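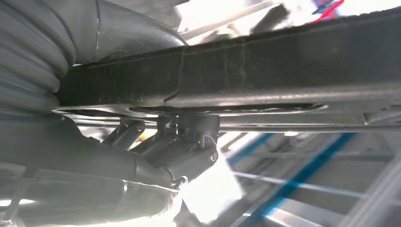
Figure 4-2. Wrist camera view with the gripper at the underside of the beam.

4. Setting Up for a Demonstration or Open Day

4.1 Scope

Section 4 covers the beam demonstration as shown to visitors on an Orkell cell. It assumes the arm has been installed and commissioned according to Section 2 and that the person running the demonstration has completed the operator training in Section 3. Production settings do not apply. Load the visitor profile before any member of the public enters the room.

The demonstration has two parts. In the first, the arm approaches the beam from below and stops at the contact position. In the second, it lifts the beam clear of its supports, holds it, and sets it back down. Either part may be shown alone.

4.2 Staffing

The demonstration requires two people:

Operator. Stands at the control station, holds the enabling switch, and starts each cycle. The operator does not answer questions while the arm is in motion.

Host. Stands with the visitors, outside the barrier line, and gives the talk. The host carries the wireless stop unit.

Do not combine these roles, including for small groups. If either person leaves the room, stop the arm and lock the control station.

4.3 Preparing the cell

Complete these steps before the doors open. Power to the arm must be off until step 7.

1. Lock the main disconnect and attach your tag.

2. Clear the floor inside the barrier line. Tools, packing material and folding chairs are to be moved outside the cell.

3. Inspect the beam along its full length. Scuffs and small surface marks are normal and do not need attention. Compare any line across the face with Figure 4-2, where an irregular one can be seen near the middle of the beam. Run a fingernail over the line. If the nail catches, or if the line is longer than recorded in the cell log, do not lift the beam. See 4.7.

4. Set the beam on its supports with the scuffed face toward the control station. Check that it does not rock.

5. Inspect the corrugated hose from the wrist back to the base. The ribs should be evenly spaced. Replace the hose if any rib is split or flattened.

6. Check the visible fasteners on the gripper housing and linkages for looseness. Tighten by hand with the driver from the cell kit. Do not use a powered driver.

7. Remove your tag, unlock the disconnect and switch on the controller. Wait for the steady ready light.

8. Load the visitor profile. The display shows VISITOR in the upper line. If it shows any other word, go back to the profile menu and select again.

9. Test both stop devices, one at a time. The arm must halt and the display must name the device that was pressed. Reset after each test.

CAUTION: The linkages under the housing close toward the beam. Keep fingers out of the linkages whenever the controller is on, even if the arm is not moving.

4.4 Placing the barrier

The barrier kit supplied by Plokalis contains four posts and the connecting belt. Place one post at each corner of the marked floor area and run the belt between them at the upper slot. The opening must face the control station.

Note: The belt shows visitors where to stand. It is not a guard and has no connection to the stop circuit. The host is responsible for keeping people behind it.

Children are to stand at the front with an adult behind them. Do not allow anyone to sit on the floor against the posts.

4.5 Setting up the wrist camera display

The view from the wrist camera can be shown on a wall screen so that visitors can follow the contact position, which is otherwise hidden behind the arm from most of the room.

1. Connect the screen to the display output on the rear of the control station. Use the output marked AUX. The other output feeds the operator display and must stay as it is.

2. On the operator display, open Views and select Wrist.

3. Jog the arm at reduced speed to the contact position. Compare the screen with Figure 4-2. The beam should cross the upper part of the picture and the gripper should be visible below it, left of center. The corrugated hose is in the upper left corner.

4. If the beam appears low in the picture or the gripper is out of view, the camera bracket has shifted. Return the arm to its rest position, switch off, lock the disconnect, and reseat the bracket as described in 2.6.

5. Set exposure to Manual. Adjust until the face of the beam shows some surface detail. Strong light behind the arm will still wash out the background and the pale parts of the arm, and this is acceptable. Focus is fixed on the work area, and racks or shelving beyond it will look blurred.

6. Save the setting under the visitor profile. It is lost at shutdown if not saved.

Note: Do not use the wrist view to judge clearance between the arm and people. The view does not cover the area beside or behind the arm.

If room lighting changes during the day, repeat step 5 between groups. In November, at sites with large windows, expect to do this once after midday and again when the overhead lights come on.

4.6 Running the demonstration

1. The host brings the group to the barrier, points out the stop unit, and says that the arm is about to move. The host then raises a hand to the operator.

2. The operator repeats the signal, presses the enabling switch to its middle position, and starts Part A. The arm travels to the contact position and stops.

3. The host describes the contact position using the wall screen. The operator keeps the arm stationary until the host signals again.

4. The operator starts Part B. The gripper closes, the arm raises the beam, and the display counts down the hold period.

5. At the end of the hold period the arm lowers the beam. The gripper opens only after the load reading falls below the release threshold. Do not attempt to speed this up by opening the gripper manually.

6. The operator returns the arm to rest and releases the enabling switch. The host may now take questions.

7. Allow a break of two minutes before the next group. Use the break to check the position of the beam on its supports and to look over the barrier posts.

WARNING: Never invite a visitor to touch the beam, steady it, or stand under any part of the arm. This applies to visiting technicians and press as well.

If a visitor crosses the barrier line, the host presses stop immediately and calls out. The operator does not restart until the visitor is back behind the belt, both staff have confirmed this aloud, and the controller has been reset from the control station.

4.7 Faults during a demonstration

Arm stops short of the beam. The beam is out of position. Return the arm to rest, lock out, and repeat 4.3 step 4.

Gripper closes but Part B does not start. The load reading is missing or out of range. Check the hose end connector at the wrist. If the message remains after one restart, show Part A only.

Beam tilts during the lift. Press stop. Do not reset with the beam raised. Move the group out of the room, place the hand lift under the beam, and lower it following 5.3.

Wall screen goes dark but operator display is normal. Check the cable at AUX. The demonstration may continue without the screen.

Line on the beam face catches a fingernail or has grown. Tag the beam and take it out of use. Part A may be shown with the beam on its supports. Part B may not be shown until the beam has been replaced or released by service.

Write each fault in the cell log with the time of day and the name of the operator. Stops pressed by the host are logged even if the cause was minor.

4.8 Talking points for the host

The following notes were prepared by Cúc Kiều for the Kundness site open day and may be adapted.

The control program for Part A does not use the camera image. The arm moves to stored positions, and the camera is there for the people watching. Visitors often assume the opposite.

The hold period can be changed in the profile, but leave it at the supplied value for groups that include children. A longer hold tends to bring people forward against the belt.

Questions about price, delivery or special tooling go to the Lazarević sales desk. Do not quote figures from memory.

Photography is permitted from behind the barrier. Flash is to be switched off while the arm is moving. Selfie sticks and tripods stay outside the room.

4.9 Closing down

1. Return the arm to rest and confirm that the gripper is open and empty.

2. Exit the visitor profile. The display returns to the profile menu.

3. Switch off the controller, lock the disconnect and attach your tag.

4. Disconnect the wall screen from AUX and fit the dust cap.

5. Wipe the camera window with the dry cloth from the cell kit. Do not use solvent.

6. Fold the barrier belt, stow the posts, and return the wireless stop unit to its charger. The charging light must be on before you leave the room.

7. Sign the cell log. The second person countersigns.

Before the cell goes back to normal work, carry out the full restart check in 2.9. The visitor profile limits speed and reach, and these limits remain in the controller until that check is complete.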